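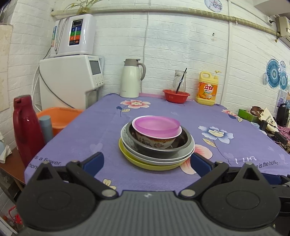
Muron Hand-Held Gripper Kit: A Trial Report
Qiuyue Cai and Gayan Sivakumar
Supervisor: Dzintra Mockus
2022-06-01

Why we chose this kit

When our supervisor told us in February that we could each pick a product to review, we both wanted something we could try out in a real home, with real dishes and a real tablecloth, and the Muron kit seemed a lovely fit. You carry the gripper yourself, close the jaws on things, and the recordings are later used to teach a robot arm the same chore. Jinfeng Jiang from Tralomgate kindly organised the loan and was very patient with our emails (there were a lot of them!).

We settled on unstacking and sorting dishes as our main task, and made 166 recordings over 3 weekends. Of those, 13 had to be thrown out, mostly through our own clumsiness in the early days.

Using it

The kit is comfortable for short stretches, though our wrists were grumbling after 60 minutes and we learned to take turns. Squeezing the handle feels natural after a while - a bit like using very large kitchen tongs - and the hardest habit to learn was slowing down near the rim of a plate. 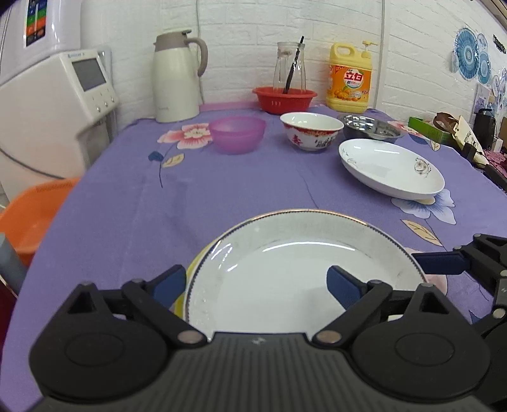 We also found that coming in at a shallow angle gave us a much better hold than reaching straight down, and we wish the manual had mentioned it, as we spent most of our first Saturday working it out for ourselves.
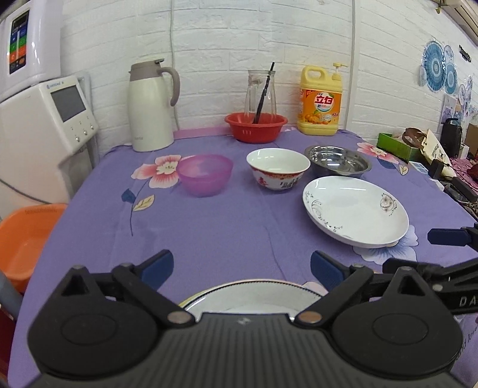
Grip quality was the part of the review we argued over most. Gayan favoured the bowls as a test and I favoured the plates, so in the end we did both. A plate with a thin patterned rim, like the white one held between the jaws, gives the blue pads very little to hold on to, and we'd love to see Muron offer a softer set for that sort of dish. Deep bowls were easier for both of us.

On the whole we'd happily recommend the kit to another student team, with a padded handle at the top of our wish list. Our thanks go to Aiguo Jiang for reading two drafts of this report and fixing our colour-coded tables.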